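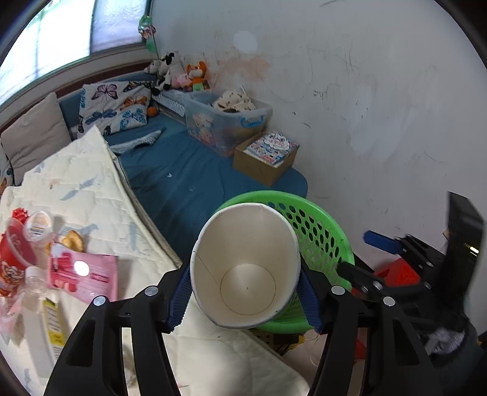 How many votes did it come down to in the end? Fifteen, after two counts and a very long supper break.

May, by Nuria Weldu
Filed under: Home Notes, Town Council

I'm writing this at the kitchen table with my shoes off, and I can't decide whether I'm tired or just too full of coffee to know it. The Plallau ward seat is settled. I was at the school gym from six in the morning, handing out ballots at the second table, and I must have said "sign on the line, please, and take your time" to half the people I've ever met in this town. It was lovely, really. People bring their babies and their dogs and tell you about their knees.

We had 1689 names on the roll and 812 people came in, which is far better than last time, when it rained and the Hultisitz road was closed. There were three candidates, and for once I could see something good in each of them. I won't put down who I voted for, even here, because my mother never did and I suppose I've caught it from her.

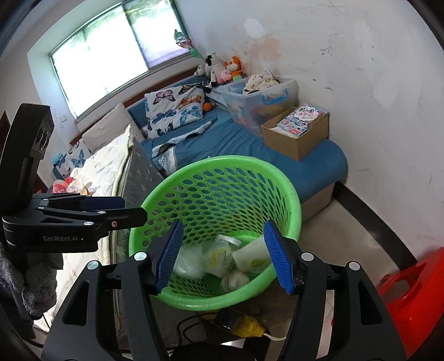 2 min read

The first count was finished a little before nine. The third candidate had 290 votes and she came over and shook hands with every one of us at the tables, and then went and sat with her father on the bleachers. The other two were so close that the clerk asked for all of it to be done again from the top. So they let us go for supper in turns, and I had soup from the Abdella bakery out of a thermos lid and ate most of somebody's cornbread (I do owe them a loaf).

What I keep thinking about is the bus. Everyone who stopped to chat wanted to talk about the bus! The council had been arguing all spring over the parking plan on Main Street, and I don't believe I heard parking mentioned more than twice. But the early bus to Hultisitz, the one they cut in winter, came up again and again, mostly from people who work at the hospital laundry and have been begging rides ever since. I hope the new member heard some of that. He was standing outside by the flagpole for a good part of the afternoon, the proper distance from the door, looking cold.

The second count came out the same as the first, and there was a bit of clapping, and then we all had to fold tables.

I walked home the long way past the river. The lights were still on at the clerk's office when I went by, and I waved, though I doubt she saw me. Tomorrow I have to return the borrowed cash box and find my good pen, the green one, which I think went home in a voter's pocket.

© Nuria Weldu | Contact | Back to top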